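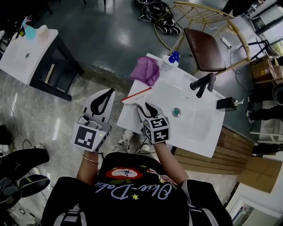 Thread: Where does the cloth live?

zmabuza
Purple cloth is scrunched up on the back corner of the sink again, next to the bottle with the blue cap. The Kumetti shelf has 27 hooks. Pick one.

lideck_fan
Corner is fine. It's a cloth, not a guest.

Erlinda Yap
Disagree, hooks. Also, who keeps a pencil on the rim?

lideck_fan
Me, for the list. Can we discuss the lights up by the ceiling instead?
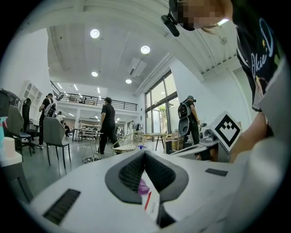 Main room, ceiling lights and AC

zmabuza
Start your own thread. Hooks by 5th December.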